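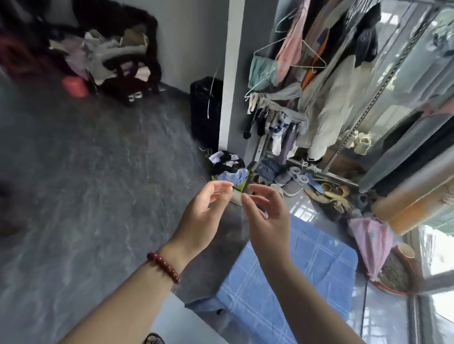 Monday, October 13, 2025

Textile sorting, Nernenberg room, continued.

Started on the heap on the chair again. Dehua Cao's method says every piece gets its care label read before it goes anywhere, and the label decides the pile. I said in June that I didn't believe in this and I still don't, but I agreed to run it properly before complaining, so this is me running it properly.

Problems so far. Half the labels that matter are faded or have been cut out by whoever got itchy. The ones that survive are folded over and sewn in at the side seam, so you need both hands to flatten them and nothing left to hold the garment with. Dehua's sheet allows 12 seconds per label. I would like to see Dehua do a lined coat in 12 seconds. The long beige one on the rack is down for last for that reason.

The Khokhar chart is no help either. It gives a separate pile for every wash symbol, which is fine if you have a floor the size of a car park. We have a patch of concrete between the suitcase and the window. I've merged cool and warm into one pile and will put them back if anyone can show me it makes a difference to a T-shirt.

Bedding: the blue checked sheet and the grey cloth are on the floor for folding. The Komevis fold (thirds, then roll) is supposed to save space over a plain quarter fold. I tried both last week with a different sheet and the roll came out fatter, though I may have been rolling it badly. Dehua thinks I was. Will do it again with someone else rolling.

Green basket is still mixed, darks and lights in together. Leave it mixed please. I want it as the comparison, sorted by eye only with no label reading, and timed. If sorting by eye gives the same piles I'm going to be unbearable about it.

Stock list stands at 284 pieces, 159 of them entered. I don't trust the 159. Socks have been entered singly on one page and as pairs on the next, and the Nevolau sheet adds them up without a murmur. Needs redoing before any number goes in the report.

Rack: too full. Things at the back are hung behind other things and get missed. Someone has folded the grey-green scarf or towel over a bar and I can't decide which it is, so it has no line on the list yet. Check the label, I suppose.

To do: coat, socks, second go at the roll. Ask Dehua where the 12 seconds came from.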